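Sorting the 1899 newspapers

I bought a bound run of the Gratby weekly paper in April, from a dealer in Fedville. The volume covers the second half of 1899, six months of issues, and the sewing has failed at both ends. The listing called it "complete, some wear." Neither half of that was right.

Notes so far.

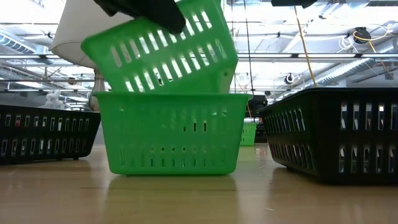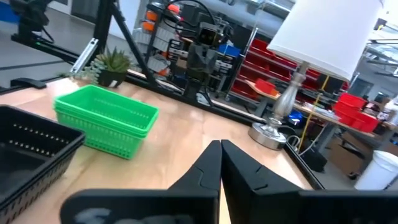
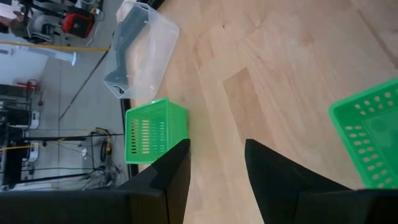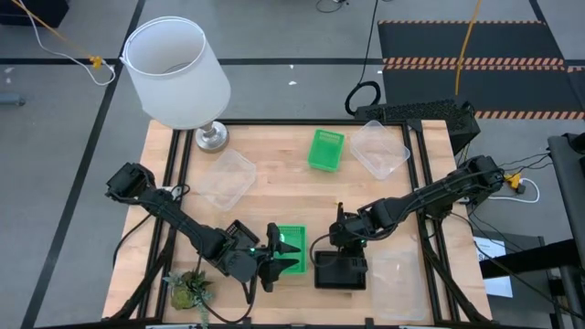 Collation

Each issue should have eight pages, made of two folded sheets. I checked the page numbers first and the dateline second, as the printer reused old headings and the dateline is wrong in at least two places. Five issues are missing entirely. One more has lost its outer sheet, so there is no front page and no back page, only shipping rates and a serial story.

Juwita Khoo, who has a better run of the same title, compared her copies against my list. Hers show a late edition for two of the dates I have. The late edition moves the war telegrams from South Africa to page one and drops a column of corn prices. The rest of the type is unchanged, down to a broken "R" in the Frandsen dry goods ad.

Paper

Wood pulp stock throughout, brown at the margins and lighter toward the fold. Almost 20 leaves have edge tears longer than an inch. I have not mended any of them. Rizal Harahap suggests thin tissue and wheat paste, and I will try that on the loose ads first.

Storage

Flat, unfolded, in acid-free folders, one issue to a folder. Pencil on the tab — date, page count, edition if known. The old boards are kept separately with the binder's ticket, which reads Noltley.

Still open: whether the November supplement belongs to this paper or was bound in from another one. The column width is off by a quarter inch.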